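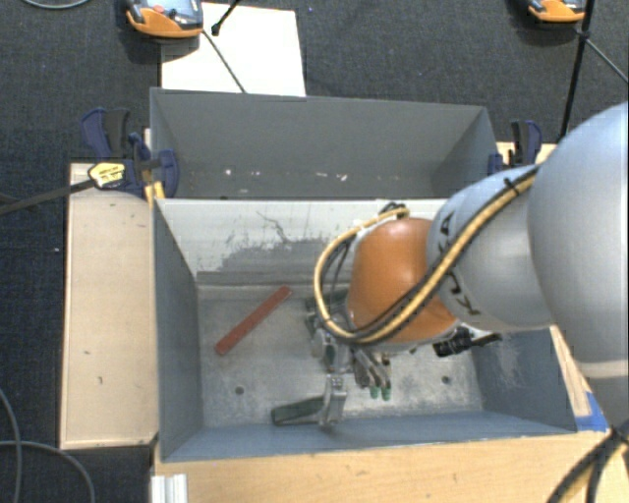
Gripper over the front bin, with a green-handled tool and a red bar on the bin floor.

Print this page | E-mail this page

Cillinness bin-picking practice code: progress report, August
Prepared for: Simone Trindade, Fledus
Prepared by: Anderson Lins

1. Status
Draft 2 of the practice code is complete and went to both test sites, Bezerra and Cemetti, for comment. It contains 39 clauses. Six are still open, all in Section 4 (cable routing and workpiece restraint).

2. Work this period
The cell at Bezerra was run against Draft 2 for the full period. The log holds 1,904 pick attempts, of which 66 ended in a stop. Each stop was assigned to a clause or marked "not covered." Eleven were not covered, and these are the basis for the proposed additions below.

3. Findings
3.1 Bin fixing. Clause 4.2 requires bins to be held mechanically to the bench. Clamps on the side of the bins meet the clause. Tape alone does not. The wording will be changed to say so.
3.2 Cables at the wrist. Draft 2 gives a minimum bend radius but does not mention slack. A cable that loops around the wrist housing can pass the radius check and still reach the bin wall at low poses. We propose a slack check at the lowest programmed pose, repeated after any change of gripper.
3.3 Bin wear. Scuffs and scratches on the bin floor and walls are acceptable. Loose chips or debris are to be cleared before each run. The present text says "regularly" and the two sites read it differently.
3.4 Mixed parts. Hand tools and flat bars may share a bin if the risk assessment lists both. Cemetti has asked for a weight limit. No decision yet.

4. Spending
Hours charged this period: 493, within the approved budget. No equipment purchases.

5. Next steps
Close the open clauses in Section 4. Repeat the run at Cemetti with the same log format. Issue Draft 3 to Fledus for review. Comments on 3.2 and 3.4 are needed by Tuesday noon if they are to be included.

Print | E-mail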